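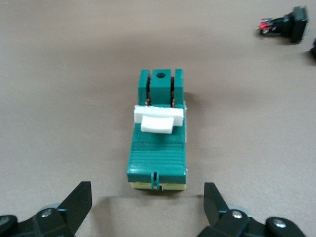
Green switch with white actuator, ribs on the upper side of the body.

Search the archive Search Advanced

To: hendis-repair list
Subject: Re: [hendis-repair] green switches and sorting of the push-buttons
Date: 11 January 2021

Heather Waaka wrote:

> Hello all,
>
> I have inherited a box of control parts from the old Whitelaw
> packing line and I am trying to put them in some order before
> the spring. Most of them are push-buttons with coloured caps.
> There are also green switches with a white actuator on one end,
> and I don't know whether these belong with the buttons or with
> the terminals. Do you sort by colour, by size, or by what the
> contacts do? And is it safe to wipe the green ones with
> anything stronger than a dry cloth?
>
> I only have one set of cardboard drawers, so please don't
> suggest a cabinet!
>
> Heather

Dear Heather, dear all,

Thank you for the question. I had the same work in October, when our club in Peledov received the parts from the Dremudska workshop, so I can write what we did and what I would do differently now.

First, the green switches. I keep them separate from the push-buttons. The white actuator on top can make one believe that it is only another kind of button, but look at the end of the body. On mine there are three upright blocks in a row, with narrow gaps between them, and the metal of the contacts is deep inside. Dust goes into these gaps very easily. I store the switches on the side, never with the gaps upwards, and I put a small piece of paper between the layers.

For sorting, I cover the whole table with brown paper. The small parts do not slide so much on it, and I can write the group names directly on the paper with a pencil. When the work is finished I fold the paper and keep it with the notes.

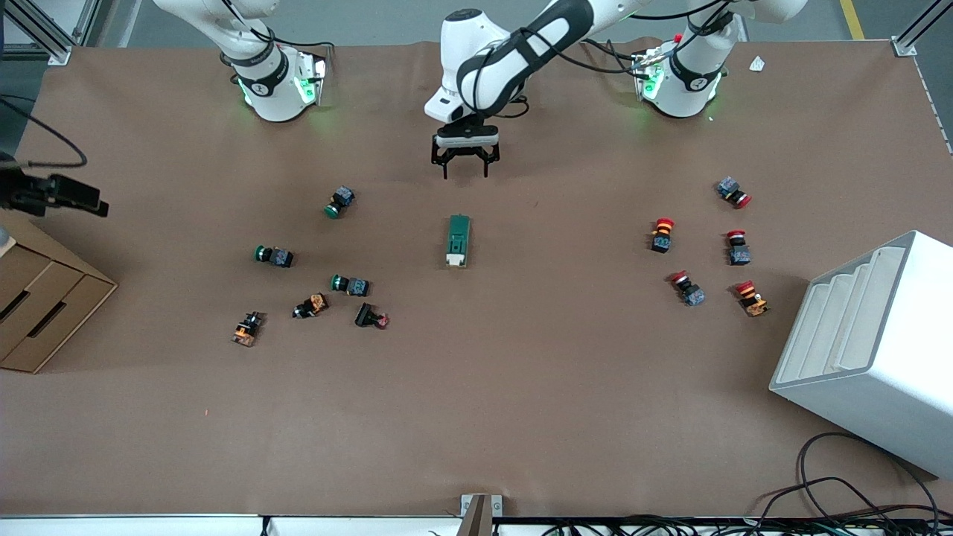
Push-buttons on the left of the paper, cardboard drawers at the table edge.

You ask about colour. I sort by the body first and by the cap second. The cap is what the eye takes, and for this reason I made all my mistakes with it. You can have green caps on a blue-grey body and on a black body, and these do not have to be the same button. Please also check the diameter of the neck before you close a drawer. In our lot there were necks of 10 mm and 14 mm mixed together, and with the cap on they were difficult to tell apart.

Your cardboard drawers will be sufficient. Mine are cardboard also, two drawers one above the other, with an open slot as a handle. I use the upper one for buttons which I have measured and the lower one for those which wait. The label goes inside the drawer, on the bottom - on the front it falls off after one winter. Do not fill them to the top, the bottom begins to bend and then the drawer will not close. 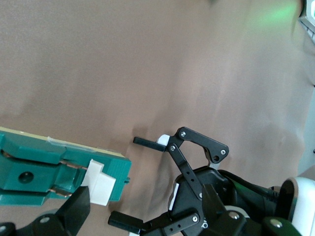 Cleaning is a slower matter. I use a dry brush first, always from the closed side towards the open side, and a wooden stick for the corners. For the plastic I allow a cloth with a little soapy water, but nothing wet should come near the copper. On the green part I have now, the copper strips lie in open grooves and the upper one goes diagonally, so a wide brush does not reach along it and I must turn the part several times. It has also a strip of clear tape over part of the top. I leave such tape in its place until I know what it holds. At Dremudska they sometimes used tape for a cover which had lost its clip, and I have once pulled it off too quickly and then looked for a small spring under the heater for the whole evening.

Please no alcohol and no contact spray on old green plastic before you have tried it on a hidden place. I had one housing which became sticky and it did not recover.

In the club list our green switches are under number 643. This is only our own number, you will not find it in any catalogue, but if you write to me I can send you the page with the measurements. It is in my language, the numbers are readable for everybody.

One question from my side: do the buttons from Whitelaw still have their fixing rings? We miss 3 of them, for the 14 mm neck, and I would gladly exchange for caps.

With best regards from Peledov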